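Section 2: Fitting and Adjusting the Brakes

Your Arkell Stokano rollator leaves the factory with its brakes set for a person of average height, average weight and average patience. You will probably want to change them. Set the handle height first (Section 1). If you skipped Section 1, it is still there, and it is shorter than this one.

You will need the small wrench from the parts bag. It is the one that looks like it belongs to a dollhouse.

Setting the cable

1. Park the rollator on a hard, level floor. Carpet will flatter your brakes.

2. Unfold the frame fully and push down on the seat bar until it clicks. No click, no brakes. Go back and push again.

3. Find the barrel adjuster, the ribbed collar where the cable enters the brake housing above each rear wheel. Loosen the lock nut below it by one full turn.

4. Turn the barrel counterclockwise to tighten the brake, clockwise to loosen it. Go a quarter turn at a time, then squeeze the lever and push. Small turns make large differences, as anyone who has gone a half turn will tell you from the floor.

5. Stop when the wheel locks with the lever squeezed halfway and spins freely with the lever released.

6. Hold the barrel still and tighten the lock nut. Do the other side.

Note: The two sides rarely need the same number of turns. This is normal. If the rollator drifts left when you brake, loosen the left side slightly before you blame the hallway.

Setting the parking lock

7. Push both levers down until they click into the parked position. Lean on the handles. The wheels should not move.

8. Pull both levers up to release. If this takes two hands and a word you would not use in front of company, the cable is too tight. Return to step 4.

CAUTION: Never sit on the seat with only one side parked. The rollator will pivot around the parked wheel — quickly, and with you on it.

CAUTION: The seat is for sitting. It is not a step stool, however high the good dishes are kept.

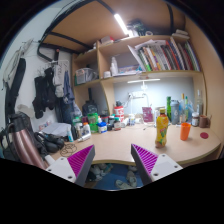
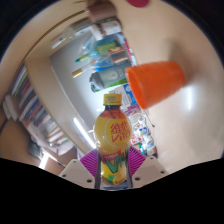
Fig. 9. Plastic bottles. First picture: standing on a desk. Second picture: held upright.

Loading the basket

9. Hook the basket onto the two front pegs and press until it seats. The maximum load is 15 pounds, and your purse counts.

10. Put heavy items at the bottom and toward the back. Keep straps and scarves away from the wheels.

11. Try the brakes again with the basket loaded. A brake that behaved beautifully when empty may have other ideas once you have been shopping.

Note: Do not hang bags from the handles. We know you are going to. Please hang them from the basket pegs instead.

Checking your work

Walk the length of a room, squeeze both levers and stop. Do it again a little faster. Repeat the check once a month, and after any trip in the trunk of a car.

New cables stretch a little and may need another quarter turn early on. If the barrel has reached the end of its thread and the brake still slips, the cable is worn. Ask your Harstead dealer for kit 3142, which includes both cables and a second tiny wrench, to replace the one you have lost.

Questions about fitting go to Golnar Ansari at the parts desk. Have the serial number ready. It is on the underside of the seat, so read it before you sit down to call.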